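厨房圆桌的整理记录：袋子、扎口和桌布

搬到现在这套房子以后，厨房里那张圆桌一直是问题最集中的地方。它既当餐桌，也当备菜台，还当快递和买菜袋子的落脚点。八月里我用了几个晚上把桌面上的东西过了一遍，定了几条规则，写在这里备查。内容很琐碎，只对厨房里也摆着一张圆桌的人有参考价值。

一、现状

厨房的布局是这样：一侧是一排浅黄色的地柜，沿着墙转过去，台面是深色的，燃气灶嵌在上面，灶上方是抽油烟机，旁边一组浅木色吊柜，吊柜下面带一格敞开的架子。圆桌在地柜对面，坐着吃饭时转身能够到灶台边缘，站着备菜时转半步就到灶前。

地柜的可用容量不大。原因是转角那一段做成了弧形，柜门打开以后里面的空间是不规则的，方盒子放进去，后面必然空出一块三角形。我量过，转角柜的实际利用率大概只有直柜的一半多一点。上一任住户在里面装了一个转盘，转盘的轴已经歪了，拆掉之后反而多放进去一只汤锅。

结果就是柜子里放不下的东西全部溢出到圆桌上。溢出的东西分两种，一种是每天要用的，另一种是买回来没有归位的。前一种留在桌上没有问题，后一种才是要处理的对象。

二、桌面分区

圆桌没有角，这一点对收纳不利。方桌可以把东西推到角上，圆桌推到边上以后，物品的背面和桌沿之间会留出弧形的空隙，小东西容易从那里掉下去。我试过在桌沿加一圈挡边，装了两天就拆了，吃饭时硌手腕。

现在的做法是按离灶台的远近分成后、中、前三段。

后段放常驻物品：盛饭的、装筷子的、一摞碗。这些东西高度都比较大，放在后面不挡手。筷子用筒装，筒口敞开，筷头朝上散着。筷筒底部要有漏水孔，没有孔的筒我用过一只，Votus 的，外观可以，底部积水，用到第二个月开始有味道，后来改成装木铲。碗摞起来放，一摞的高度以不超过筷筒为准，再高的话，拿最下面那只时整摞会晃。

中段留空，作为备菜和吃饭的操作面。这是整张桌子上唯一需要强制执行的规则。晚上睡前看一次，中段有东西就收走。

前段和右侧是临时区，买菜回来的袋子先放在这里，当天处理完。处理的意思是三选一：进冰箱，进柜子，或者扎口之后进干货筐。

三、桌布

桌布现在是两层，下层蓝色，上层灰色。下层铺满，边缘搭出桌沿，作用是防滑和缓冲。上层只管脏，脏了揭下来洗，下层不动。

两层布的缺点是容易起皱。上层和下层之间没有固定，推拉锅碗的时候上层会跟着走，一顿饭下来能移动两三厘米。我试过以下几种固定办法。

桌布夹：圆桌桌沿厚度不一致，有一段做了倒角，夹子在那一段夹不住。

双面胶：第一次有效，洗过一次以后胶残留在布上，发黑。

防滑网垫：夹在两层布之间，效果最好，但网格的纹理会透上来，切水果的时候砧板不稳。

最后的决定是不固定，接受皱褶。备菜时在上面加一张透明的薄塑料片，擦起来方便，用完折好收起。折过几次以后会留下方格状的折痕，不影响使用。塑料片不耐热，锅不能直接放，这一条要记住，我已经烫坏过一张。

四、袋子的扎口

这一部分是花时间最多的。厨房里的干货和零散食材大部分留在原来的塑料袋里，没有转移到密封罐。理由是罐子占体积，袋子空了可以扔，罐子空了还是那么大。Toltov 的方形罐我买过一组，2 个大的 4 个小的，小的容量太尴尬，一袋红豆装不下，半袋绿豆装不满，目前闲置在吊柜下面那格架子上。

既然留在袋子里，扎口方式就决定了干货的状态。比较过的方法如下。

橡皮筋：便宜，扎得紧。缺点是会老化，放在灶台附近的几个月就断，断了以后粘在袋子上。

封口夹：开合最快。缺点是夹子有长度，短夹子封不住宽口的袋子，长夹子放进筐里互相卡。Clarnurow 的一款长夹，一共 14 只，弹力不均匀，有几只夹上去自己会松。

打结：不需要任何工具，解开困难，解开两三次以后袋口就裂了。

塑料条拧紧：从旧塑料袋上剪一条下来，绕在袋子上拧几圈。这是我现在主要用的办法。

拧条的关键是位置。扎在袋口最上端，袋内留的空气多，袋子蓬松占地方。往下扎，贴着内容物的上沿，空气排掉大半，袋子会变成一个比较结实的小包，抓在手里不散。太薄的袋子不适合，拧紧的时候条会勒进去，把袋子勒破。厚一点的袋子可以多绕一圈再拧。

另外，条的颜色要和袋子不同，找起来快。标签朝下还是朝外也有区别，拧的时候先把带字的一面转到外侧，再收紧，这样不用解开就能看到是什么。
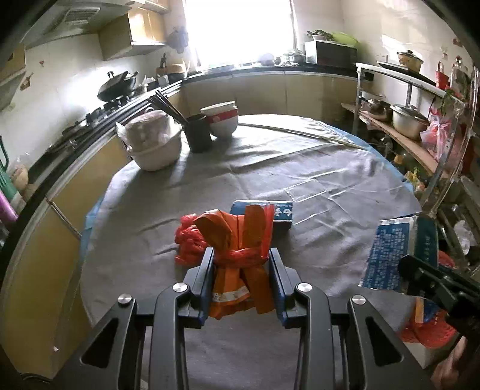 五、几类具体物品的处理

1. 盒装的东西。扁盒子侧面有字的，竖着插在筐里，字朝上。平放的话会被袋子压住，从上面看不到字。盒子里剩得不多时不要换小盒，直接把盒子压扁一截，用胶带固定，省得再找标签。

2. 大包装。印满字的大袋子开封以后立不住，靠着别的东西才能站。我的做法是开封后把袋口往下卷两折再靠墙放，卷口压在背面。躺平放也可以，但倒出来的时候容易撒。

3. 网袋。网袋不要扎紧，里面的东西需要透气。网袋挂起来最好，我在地柜侧面粘了挂钩，承重标的是够的，实际挂上一袋洋葱，第三天掉了。换成拧螺丝的钩子以后没有再掉。在挂钩装好之前，网袋放在临时区，不能压在别的袋子下面。

4. 空塑料袋。皱成一团的空袋子是桌面上增长最快的东西。每次买菜回来都会多出几只，留着想当垃圾袋用，又不马上用。规则：抹平，对折，再对折，卷起来，塞进地柜门背后的纸筒里。纸筒满了就不再留，多的直接扔。

5. 长的东西。长杆状的物品在圆桌上没有合适的位置，横着放占中段，斜着放占后段。目前归到冰箱和墙之间的缝里，竖着放。缝宽足够，拿取也方便，唯一的问题是会忘记那里有东西。

6. 锅。灶上常放一只带盖的黑色炒锅，不收进柜子。收进去要弯腰，而且炒锅的柄会顶住柜门。盖子盖着，防灰。

六、标签

柜子里的干货筐按类编号，标签用的是旧标签机打的白条，编号没有实际含义，只是用来和手机里的清单对应。清单是一个表格，列名分别是编号、名称、开封月份、位置。开封月份只记月，不记日，记到日我坚持不下来。

表格文件名叫 Mahmoud，是当初随手起的，后来改名会影响几个引用，就没改。门锁密码曾经和一个筐的编号 2114 撞了，换了密码，筐的编号保留。

七、维护

每天睡前：清空中段，擦塑料片，看一眼临时区。

每周：换上层桌布，筷筒倒出来洗，筒底擦干再放回去。碗从下往上轮换一次，否则最下面的几只永远用不到。

每月：把干货筐搬出来，对照表格看一遍开封月份，超过半年的集中到一个筐里优先吃。扎口松了的重新拧。

执行到现在，中段基本能保持空着，临时区做不到当天清完，通常拖到第二天早上。转角柜还没有解决，下一步打算试试抽拉式的铁架，尺寸要先量，弧形那一段的内径比外面看起来小。量完再写。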